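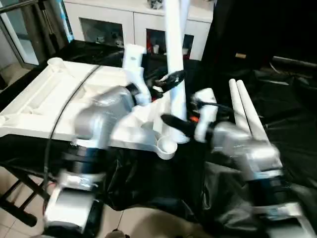

Department of Building Services - Plumbing and Pipework Section

Notes for Session 3: Dry Fitting

Last time we measured pipe. This time we put it into something, which is where the measuring gets found out.

A dry fit is an assembly without cement. You push each pipe home in its socket, look at it from two sides, and take it apart again. Students tend to find this insulting. The ones who skip it usually come back for a second length of pipe, and the storeroom at Horgan has started keeping a list.

Start with the tray. A molded base has rims, channels and recesses, and all of them look like a good place to stand a pipe. The sockets are the small cups. Find those first. A pipe parked in a channel will stay up just long enough for you to turn around.

Upright pipes. Hold the pipe near the middle with one hand and steady it low down with the other. Gripping it at the top gives you plenty of leverage and very little control, a combination familiar from other parts of life. Lower it straight, then give it a quarter turn as it seats. If it squeaks, good. If it rattles, check the diameter before you check the socket.

White on white. The parts are white and so is the tray. We cover the tables in black plastic so you can find an edge when you need one. Please don't cut on it.

Pipes waiting their turn can lean side by side, but compare widths before you pick one up. A narrow pipe and a slightly less narrow pipe are the same pipe to anyone in a hurry. Small colored pieces go near the joint they belong to - never in a pocket. Keep cables out from under the base, or the whole thing will rock and you will blame the molding.

Marking: 21 points for the assembly, 2 for leaving the table as you found it. More people lose the 2.

Bring your Session 2 sketch. Questions to Wendelin Mösli, preferably before the cement comes out.

Recent handouts
Session 2: Measuring and Marking
Session 1: Reading a Kedovent Parts Sheet
Gummont Workshop: Bench Rules
Reading List for March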